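Piton replacement finger pads, navy blue, set of four

Hi, I'm Olanrewaju, and I look after the two-finger grippers at our Rulville bench. I wrote this page because the old one had a part number, a price and not much else, and people kept calling me to ask which way round the pads go (fair question, I got it wrong the first time too!).

You get four molded pads, eight screws and a little tube of thread locker. That does two grippers. The set is $50 and it fits the Piton hand tool and the Piton arm-mounted version, same part for both. If yours is the older Shirima body, you want the adapter plate as well, so send me a message before you order.

When to swap them

My own log has one pair going 1,896 grips before I saw any slipping, and another pair that was done at 1,452. Dusty cardboard wears them faster than anything else I pick up. Plush is easy on the rubber but it sheds, and fluff packs in behind the pad — wipe that out every evening or the jaws won't close flat.

How I fit them

Power off, jaws wide open. Back the old screws out by hand and scrape off whatever is left of the thread locker. Push the new pad on from the tip until it sits flush, then start both screws before you tighten either one. Go gently, the threads in the finger are softer than you'd think. While you're in there, wiggle the pivot pins. If one moves sideways, stop and order the pin kit (part 564) because new pads won't fix a loose linkage.

Olga Peñalver does our returns, and she'll happily swap an unopened set if you picked the wrong one.

After fitting, I go straight to mixed items on something soft, a box, a slippery packet and a fuzzy keychain, with the jaws opened all the way between grips.

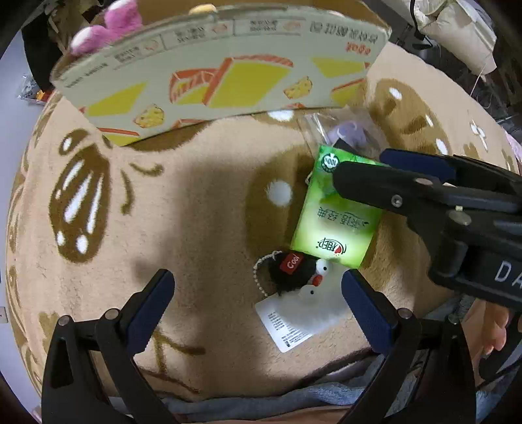
Shipping and stock

Sets go out from Andden the next morning if you order before 2 p.m. We ran low in February, so I keep a bigger shelf of them now.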